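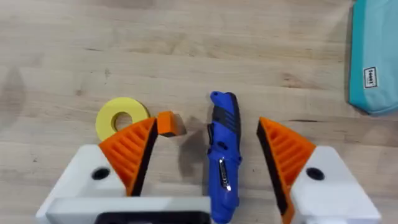
Ticket 169: Plirnis policy stalls on thin objects

Hi Svenja, me again! With the new wrist-view training the single-arm grasps are great (8 out of 8 on the blocks), but the two-arm run still freezes when the item is skinny. I dropped the action chunk from 100 steps to 3, and that only made it jittery.
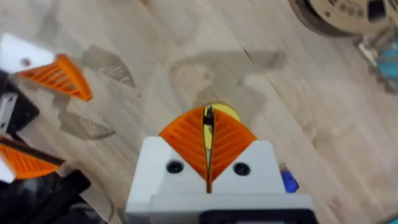
So my guess is the fingertips hide too much of the item once they close. I'm going to retrain with both wrist views fed in together and leave the chunk at 100. Can you keep this open till then?

Tudur Morris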